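4. Setting up the Fandalari 705 chest freezer

The manual in the box covers this in two pages, and one of those is a list of things that aren't covered by the warranty. Our section is longer. We've set up enough of these to have opinions about which parts of the printed instructions are worth following, and we say so where we disagree.

You will need: a second person, a tape measure, a small level, a plain freezer thermometer (the kind with a dial or a liquid tube), a roll of masking tape and a marker.

4.1 Choosing the spot

The box says "garage ready." Treat that as a hope. The fine print on the rating sheet gives a lower limit of 32 degrees for the room, and plenty of garages go under that in January. When the room gets too cold, some freezers run less than they should. If your garage isn't heated, use a basement or a utility room.

1. Measure the doorways, then the stairs, then the turn at the bottom of the stairs. Do it before the box is opened. Stores are much less friendly about returns once the foam is out.

2. Check the floor with the level. The feet at the front adjust and the ones at the back don't, so pick the flattest patch you have.

3. Leave space behind the cabinet and on both sides. The manual gives a smaller gap for "recessed installation." We don't trust it. Give it a hand's width all the way around and you won't have to think about it again.

4. Open the lid all the way in the place you've chosen. Shelves and light pulls have a way of hanging exactly where the lid wants to go.

Note: Keep it out of direct sun. A sheet over the top to block the sun also blocks air, so don't do that either.

4.2 Standing time and power

1. Stand the freezer upright and leave it alone. If it came to you lying on its side, leave it overnight. The delivery crew may tell you it's fine to plug in right away. The delivery crew will not be there when it quits.

2. Wipe the inside with warm water and a little baking soda. Dry it well, including the groove under the lid seal.

3. Plug it straight into a grounded wall outlet.

CAUTION: Do not use an extension cord or a power strip, whatever the strip claims on its packaging. Do not cut off or bend back the grounding pin.

CAUTION: Avoid an outlet controlled by a wall switch. Sooner or later a guest will turn off the lights.

4. Set the dial to the middle. Ignore "Turbo" for now. As far as we can tell, Turbo makes the compressor run without stopping, and an empty freezer doesn't need that.

5. Close the lid and leave it closed until the next day.

4.3 Checking the temperature

The green light on the front means the freezer has power. It does not mean the freezer is cold. We wish the two had been kept apart, but there is only the one light.

1. Put your own thermometer in the middle of the cabinet, set on a folded towel so it isn't touching the metal.

2. Wait 60 minutes with the lid shut, then read it quickly.

3. You want 0 degrees Fahrenheit or a little below. If it reads higher, turn the dial one notch colder and check again the next morning. Don't turn it two notches. The dial is slow to show its effect and people who chase it end up at the coldest setting with a big electric bill.

4. When you're happy, mark the dial position with a bit of masking tape. The dial sits at knee height and gets bumped.

4.4 The Mutatgate plug (optional)

Some bundles include a smart plug called Mutatgate that is supposed to send an alert to your phone if the freezer loses power. It does do this, with one large gap: it sends the alert over your home Wi-Fi, and in most outages the Wi-Fi goes down too. The leaflet calls it "total peace of mind."

If you still want it:

1. Check the rating printed on the plug against the rating plate on the back of the freezer. If the plug's is lower, stop there.

2. Pair it with a lamp first. Get it working, then move it.

3. In the app, turn off "Eco Schedule." It is on by default, and it shuts the outlet off at 11 p.m. We can't think of a worse default for this product.

A cheaper alarm: freeze a cup of water solid, lay a coin on the ice and leave the cup in the freezer. If you come home from a trip and the coin is at the bottom, the food has thawed at some point and shouldn't be eaten. A coin that's still on top is good news, but check the thermometer too.

4.5 Loading

The Fandalari brochure says that a full freezer is an efficient freezer. There's some truth in that once the food is frozen. It's poor advice on the first day, when what you'd be filling it with is warm. Add a little at a time.

1. Cool cooked food in the refrigerator first. Never put a hot pot in.

2. Use containers with flat lids that close firmly, or heavy freezer bags with the air pressed out. Bags stack better if you freeze them flat on a tray.

3. Leave room at the top of anything liquid. Soup swells as it freezes and it will lift a lid off if it has to.

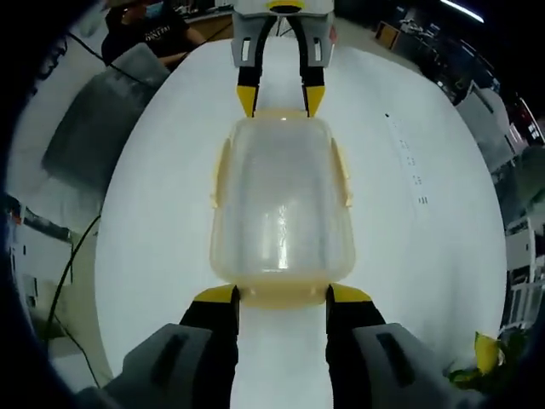

Fig. 4-3. Translucent food container with side latch flaps.

4. Check that every container you use is marked as safe for the freezer. "Airtight" on a label tells you nothing about cold, and plastic that behaves well in a cupboard can crack when it's frozen and then dropped. Glass jars with shoulders are a bad bet.

5. Label everything with what it is and the month. You will believe that you'll recognize the chili. In October you will be thawing it to find out whether it's spaghetti sauce.

6. Put new food against the walls, where it freezes fastest, and move it to the middle later.

Note: The Kollance basket set is sold as an accessory for this model. The baskets fit, but two of them side by side leave a gap that small packages drop into, and the handles get in the way of the lid seal if they're left standing up. Cardboard boxes from the grocery store do the same job until they get damp.

4.6 Keeping a list

A chest freezer hides food. Tape a sheet of paper to the wall beside it, write things down as they go in and cross them off as they come out. The Cervantes inventory app, which is advertised on the lid sticker, holds 1,000 items and wants a photo of each one. We gave up in the second week. If it suits you, fine, but keep the paper too.

4.7 First-month checks

The lid seal: close the lid on a strip of paper and pull. It should drag. Try this at each corner and in the middle of the long sides. If it slides out freely, clean the seal and try again before you call anyone.

Frost: a thin layer near the rim is normal. A thick ridge in one place usually means that air is getting in there.

Noise: clicking and a soft gurgle are normal. A steady rattle is most often the back of the cabinet touching a wall or a pipe. Move it before you believe any talk about the compressor "settling in." We have never seen one settle in.

Hard to reopen: right after you close it, the lid may feel stuck. Wait a few minutes and it will let go. Don't pry at it with a screwdriver, as that's how seals get torn.

CAUTION: Never chip at ice with a knife or any sharp tool. Unplug the freezer, move the food to coolers, and let the ice melt with the lid open and the drain plug out. Put a shallow pan under the drain. The hose adapter that comes in the bag fits some garden hoses and leaks on the rest.

For defrosting in full, see section 5.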